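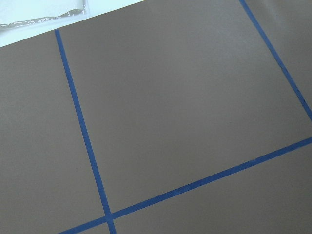 Blaue Klebestreifen auf grauem Untergrund

Sport > Handball > Meinung > Die Tabelle muss reichen

Die Tabelle muss reichen

Von Szabolcs Vincze, 21. April 2023

Hattar hat die Hauptrunde der Regionalliga als Erster abgeschlossen, mit einem Torverhältnis von plus 89 und einem deutlichen Vorsprung auf Trimville. Meister wird Hattar trotzdem nicht. Im Halbfinale kam der Tabellenvierte aus Nusell, gewann das Hinspiel knapp und rettete im Rückspiel ein Unentschieden über die Zeit. Damit war die Saison für den besten Verein der Liga vorbei.

Ich gönne Nusell den Finaleinzug. Die Mannschaft hat in beiden Spielen gut verteidigt und nichts Unerlaubtes getan. Mein Einwand gilt dem Modus. Eine Liga, in der jeder zweimal gegen jeden spielt, hat am Ende einen Sieger, und der steht in der Tabelle oben. Wer danach noch einmal von vorn anfangen lässt, muss erklären, wozu die Monate davor gut waren.

Die übliche Erklärung lautet, dass die Playoffs Zuschauer bringen. Das stimmt. Zum Rückspiel in Hattar kamen 1397 Leute, zum letzten Heimspiel der Hauptrunde waren es 646. Ich saß bei beiden Spielen in der Halle und will nicht bestreiten, dass die Stimmung im Halbfinale besser war. Es war laut, vor den Kassen stand man eine halbe Stunde an, und auf der Gegentribüne saßen Leute, die ich dort seit Jahren nicht mehr gesehen hatte.

Nur beweist der Vergleich weniger, als der Verband daraus macht. Das letzte Heimspiel war schlecht besucht, weil es um nichts mehr ging. Hattar hatte den ersten Platz sicher, der Gegner aus Ziltham konnte weder die Playoffs erreichen noch absteigen. Der Trainer schonte seinen halben Rückraum. Ohne Playoffs wäre an diesem Tag der Meister gefeiert worden, mit Pokal und Freibier, und die Halle wäre voll gewesen. Der Modus nimmt der Hauptrunde das Gewicht und verweist anschließend darauf, wie leicht sie geworden ist.

Dazu kommt die Frage, was eigentlich gemessen wird. Im Handball entscheiden in zwei Spielen oft Kleinigkeiten. Ein Torwart erwischt einen guten Tag, ein Kreisläufer knickt beim Aufwärmen um, eine Zeitstrafe kurz vor Schluss kippt das Ganze. Über eine volle Runde gleicht sich das weitgehend aus. Darum spielt man ja eine volle Runde. Für den Reiz des einzelnen Abends gibt es den Pokal, und den hat Nusell vor zwei Jahren verdient gewonnen.

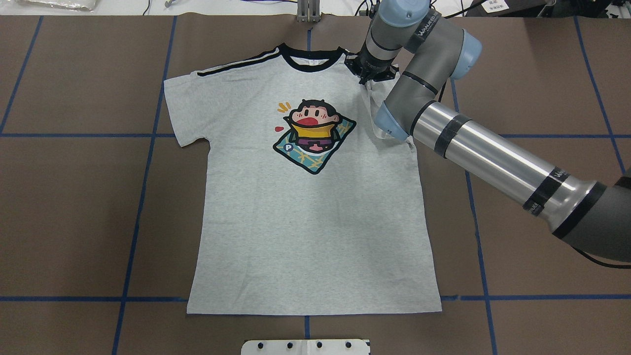
Was die Vereine davon haben

In den Vorständen wird anders gerechnet als auf der Tribüne. Ein Heimspiel im Halbfinale ist eine zusätzliche Einnahme, das ist unbestritten. Sie fällt aber nur bei vier Vereinen an, und bei denen stehen Kosten dagegen. Die Halle muss vorsorglich reserviert werden, auch wenn man am Ende Fünfter wird. Der zweite Schiedsrichteransetzer, das größere Kampfgericht und der Ordnungsdienst gehen zulasten des Gastgebers. Wer Spieler mit Verträgen bis zum Saisonende beschäftigt, zahlt einen Monat länger.

Saulius Ozoliņš, der in Trimville die Männer trainiert, hat mir nach seinem eigenen Ausscheiden eine andere Rechnung aufgemacht. Seine Spieler arbeiten fast alle voll. Im Frühjahr haben sie Urlaubstage für die Playoffs zurückgehalten, und zwei von ihnen haben beim Rückspiel trotzdem gefehlt. »Wir trainieren ab Juli auf eine Tabelle hin und werden dann nach einem Wochenende beurteilt«, sagte er. Er ist kein Gegner der Playoffs, er würde sie nur gern den Profis überlassen. Das ist eine vernünftige Haltung.

Auch die Planung leidet. Ob Hattar kommende Saison eine Klasse höher spielt, stand früher spätestens Anfang April fest. Jetzt wissen Sponsoren, Spieler und die Stadt bis in den Mai hinein nicht, worauf sie sich einstellen sollen. Zwei Rückraumspieler haben in der Zwischenzeit anderswo zugesagt. Nach dem Aus im Halbfinale werden sie es nicht bereuen.

Ein Kompromiss, der keiner ist

Im Verband wird nun vorgeschlagen, dem Ersten der Hauptrunde einen Bonus mitzugeben, etwa ein Tor Vorsprung oder das Heimrecht in einem dritten Spiel. Ich halte davon wenig. Ein Tor ist im Handball nach dreißig Sekunden aufgeholt. Ein drittes Spiel verlängert eine Saison, die vielen schon zu lang ist. Und beide Vorschläge geben zu, dass der Erste im jetzigen Modus zu schlecht wegkommt.

Wer unbedingt Endspiele will, kann den Zweiten und den Dritten um einen weiteren Aufstiegsplatz spielen lassen, sofern es einen gibt. Das hält die Tabelle bis zum Schluss interessant und nimmt dem Ersten nichts weg. In der Frauenliga wird das so gemacht, und ich habe von dort noch keine Klagen gehört.

Der Verbandstag entscheidet im Juli über den Modus für die übernächste Saison. Die Vereine haben dort die Mehrheit der Stimmen. Hattar hat einen Antrag auf Abschaffung angekündigt, Trimville will ihn unterstützen, Ziltham hat sich noch nicht festgelegt. Ich hoffe, dass auch Nusell zustimmt, selbst wenn es dort diesmal gut gelaufen ist.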